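Equipment Planning Officer (Capture and Automation)
Kotham Automation Services
Reference: 2138
Contract: fixed term, full time
Closing date: 10/21/18

Kotham is recruiting an Equipment Planning Officer for its demonstration capture programme. The post holder will prepare the equipment budget, obtain quotations and maintain the replacement schedule for the Ollum site. The post reports to Wayne Cormier, Head of Site Operations.

Background

The programme records people carrying out small handling tasks at a table, with tracking markers worn on both hands. The recordings are used to train two-arm manipulators. Equipment has so far been bought by individual project leads from separate cost codes, with the result that spares are held in some sizes and not in others. From the next budget year all purchases will pass through a single plan.

The asset register lists 1769 items, of which 315 have no recorded purchase date. Correcting the register is the first task of the post.

Main duties

Prepare a three-year equipment plan covering hand-worn markers, harnesses, body mounts, power supplies, tables, seating and storage.
Write specifications and run quotation exercises. Orders above the site limit go to tender – the post holder drafts the tender papers but does not sign them.
Compare the cost of buying, leasing and repairing robot arms and grippers, including service contracts and freight.
Manage the framework agreement with Stamico for cabling and mounts, and the calibration contract with Acheampong.
Set minimum stock levels for consumables and parts subject to wear, chiefly straps, connectors and printed marker faces.
Plan floor layouts with the site team, including power runs, floor marking and clearances between stations.
Report spending against plan each month.

Working environment

The post is based at Ollum. Time is divided between the office and the capture rooms, which are shared by several people during sessions. The post holder is expected to sit at a station and use the equipment before specifying more of it.

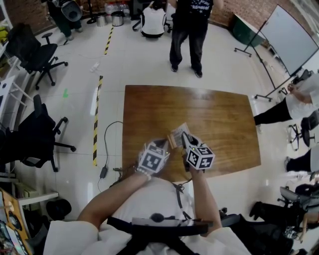 Table station with a marker cube on each hand and a chest harness worn by the operator.

Person specification

Essential:
Experience of buying technical or laboratory equipment, with responsibility for a budget.
Ability to read a data sheet and question a supplier about it.
Good working knowledge of spreadsheets, including depreciation schedules.
Clear written English.

Desirable:
Experience of robot cells, motion tracking or test rigs.
Knowledge of import paperwork for electronic goods.
A purchasing qualification, held or in progress.

Applicants without a robotics background will be considered. Training on the capture equipment is given in the first month – no prior use is assumed.

How to apply

Send a CV and a covering letter quoting the reference above. The letter should describe one equipment purchase you planned, what it cost against estimate, and what you would change. Please keep this part to 200 words. Interviews will be held at Ollum and will include a short costing exercise, for which a calculator is supplied.

Questions about the duties may be addressed to Wayne Cormier through the Kotham site office. Agencies are asked not to make contact.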